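Home | Workshops | Visits | Build Notes | Contact

An Afternoon at the Gisdale Shared Workshop

By Salma Abdelaziz
October 21, 2024
4 min read

I had been promising Younes Gaber since January that I would come and see what he and the others were building out at Gisdale, and I kept putting it off, mostly on account of the drive. Well, I finally went, and I'm sorry I waited so long! The workshop is behind an old tile showroom, up a ramp that my little car did not enjoy, and you go in through a side door that sticks unless you lift it a bit by the handle.

Younes met me with a cup of mint tea already poured (he remembered the sugar) and took me past the wood lathe and the sewing corner to the long room at the back, where the robot people have their benches. They share it with a bicycle repair group, so there is a faint smell of chain oil over everything, which I found rather homey.

The gripper they call Danari

Their project is a gripper you hold in your hand and work yourself, picking up ordinary household things while it records how you did it. Later on those recordings are meant to teach a small arm that Ayman Kabbaj is putting together at home in his spare bedroom. The arm is called Zerouali, after the street where Ayman grew up, and the gripper is called Danari for reasons that three people explained to me in three different ways.

Ayman let me hold an early body with no fingers on it yet, and it was lighter than I expected, though he told me your wrist begins to complain after half an hour. He has a drawer full of earlier finger shapes, going right back to the first pair, which were too smooth and let a jam jar slide out onto his kitchen floor. He keeps a notebook of every recording, and when I was there the last line in it was number 2337. I asked whether that was a lot. He laughed and said it depended who you compared yourself with.

Ebbe Halvorsen does the software, and he was very patient with me. As I understood it (and Ebbe, please forgive me if I have mangled this), a recording is only useful if the person moves at a steady pace and doesn't dither. Of one batch of 586 he had thrown out all the ones his nephew made, as the boy liked to swoop.

My turn at the table

After more tea I was allowed to watch a round of tabletop practice, which is the part I had really come for. The task was putting things into a basket, and there was a good deal of friendly argument over how far apart the fingers should be before you start moving in. Ebbe likes them wide. Ayman thinks that's lazy and wants them only a little wider than whatever you're going to pick up.

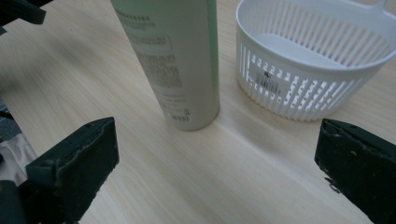 Baskets, bottles and what they ask of you

Tall bottles are a favorite for practice, I learned, and also a nuisance, for if you bump one too high up it will go over. Ayman's advice was to come in low and slow and close the fingers evenly. I did my best when the gripper came to me, knocked one flat on my first try, and got a very kind round of applause on my second.

Amr Shehata, who runs the Gudis parts shelf by the door, then showed me how the finger pads are glued on and sold me a bag of 10 screws for my wobbly garden table, so I came home with something practical too. He is hoping to raise 500 for a better 3D printer before the winter, and there's a jar next to the kettle if you happen to be passing.

Visitors are welcome most afternoons, but do phone first, and bring a sweater for the back room. I'm going again once Zerouali has its elbow fitted, and Younes says I can bring my sister.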